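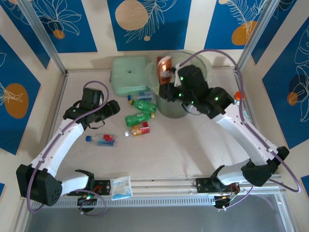 Zahira Osman has asked that this card state first what the register leaves out: women attended the evening lectures at Nerkthorpe from the beginning, and the clerks did not enter their names. Her point is accepted, and users are asked to bear it in mind when citing any figure drawn from the files.

Nerkthorpe Seminary Register: Data Card

Version 2, released 2022-07-25

Summary
The dataset contains transcriptions of 800 entries from the admission register of the Nerkthorpe Seminary, a residential school for the study of scripture and religious law. Each entry records a student's name, home town, previous teacher and date of admission. Where a student left before completing the course, the register usually gives a reason in a few words.

Source
The register survives in 13 bound volumes. They passed to the Dritari Library when the seminary moved out of its original building, and they remain there. Volume 3 suffered water damage, and its lower margins can be read only in part.
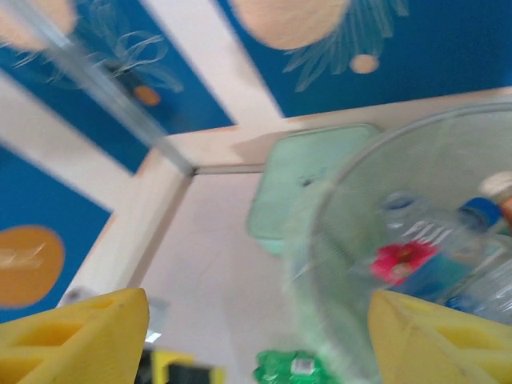

Transcription followed the spelling of the original. Town names were not modernized, and abbreviations were expanded only where the same clerk wrote the full form elsewhere in the volume. Doubtful readings carry a question mark in the field named "reading_note".

Files
entries.csv: one row per admission
teachers.csv: previous teachers, with variant spellings
places.csv: home towns as written, with a suggested modern form
notes.txt: editorial remarks, arranged by volume 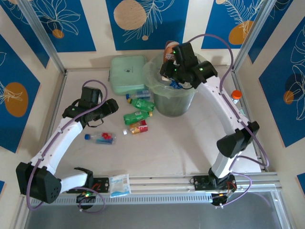 Figure 3. Two robot arms above an off-white tabletop, with blue botanical wall panels.

Known limitations
Students who were readmitted appear more than once. No attempt has been made to merge their entries, as fathers' names were not always recorded and many given names are common. Dates follow the religious calendar in the earlier volumes and the civil calendar in the later ones. Converted dates may be wrong by one day where the clerk wrote after sunset.

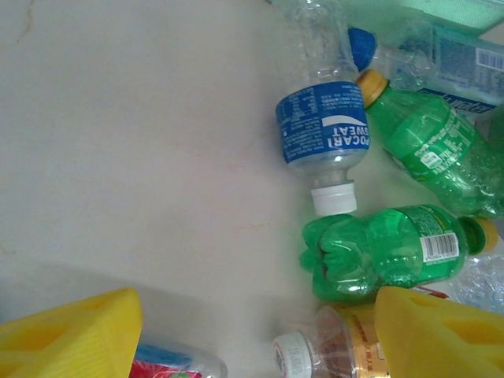
Could the original date be kept beside the converted one, a reader of the first version wrote, so that the festival admissions can be checked? Both dates are now provided, in "date_written" and "date_civil".

Software
The tables were prepared in Fleveo and exported as plain text in UTF-8. No special program is needed to open them.

Terms of use
The transcriptions may be used freely for teaching and research. Page scans are not included and must be requested from the Dritari Library. Please cite the volume and folio as well as the version number of the dataset.

Corrections
Corrections should quote the entry number and the proposed reading. Those received before the end of November will be considered for the next version.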